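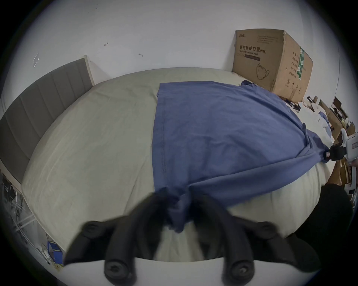
1/ Finished Dusitz by Mariama Annan last night and I need to talk about it with someone, so you're all getting a thread. Mild spoilers from post 4 on!

2/ The setup: Edon, 25, takes a job sorting letters in a mountain town where the post only comes on Monday. One letter is addressed to a woman who left years ago. Of course Edon opens it. (I would have too.)

3/ What got me was how funny it is. I expected a slow, sad book and spent the first 6 chapters snorting into my coffee. The landlady, Tesia, gets all the best lines and I'd read a whole novel of her complaining about soup.

4/ OK, spoilers. The ferry chapter!! I had to put the book down and walk to the kitchen and back. You know Steiner is lying, Edon knows Steiner is lying, and they still share that sandwich – I've never been so tense about a sandwich.

5/ One grumble: chapter 13 is all backstory, and it parks the letter plot right when I wanted it most. I skimmed a little, then went back and read it properly because there's a bit with a piano in there that matters later. Don't skim it.

6/ Loved the ending, my sister hated it. She wanted to know what the second letter said. I think we get enough from the way Tesia folds it up, but I can see her side.

7/ If you liked Kofi Dankwa's short stories, this has the same dry way with family arguments, only with more snow.

8/ Starting her first novel tonight. Has anyone read it? No spoilers please, I'm going in blind!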